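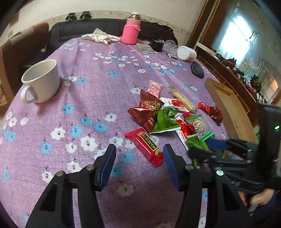 Figura 1. Mesa con mantel estampado, aperitivos envueltos y caja de cartón abierta, vista desde la pinza.

Informe de proyecto de fin de curso
Recogida de envases pequeños en entornos domésticos y de tienda
Autores: Kenza Naciri y Gyula Mészáros
Tutora: Leonie Kleinschmidt
20 de junio de 2022

1. Objeto
El presente trabajo examina si un manipulador de dos dedos puede asumir dos tareas sencillas: despejar una mesa doméstica y reponer productos sueltos en un expositor. El estudio se inscribe en la línea de trabajo Grirmont.

2. Material
Los envoltorios constituyen la principal dificultad. En la Figura 1 coinciden una barrita de envoltorio rojo brillante, un paquete piramidal de caras arrugadas y un envase transparente de bordes verdes, varios de ellos superpuestos. El mantel, de tela con pliegues suaves, añade una superficie deformable bajo los objetos.

3. Resultados
Se registraron 146 intentos de agarre en la serie principal y casi 400 en la serie de ajuste. Los envases rígidos se trasladaron con regularidad. Los paquetes flexibles obligaron con frecuencia a repetir la aproximación, sobre todo cuando descansaban unos sobre otros. En dos ocasiones la pinza arrastró también el mantel.

4. Valoración
El sistema no puede sustituir todavía a una persona en ninguna de las dos tareas. La reposición en tienda resulta más próxima, por la regularidad de los estantes. Queda pendiente repetir la serie con iluminación variable y con envases de mayor peso.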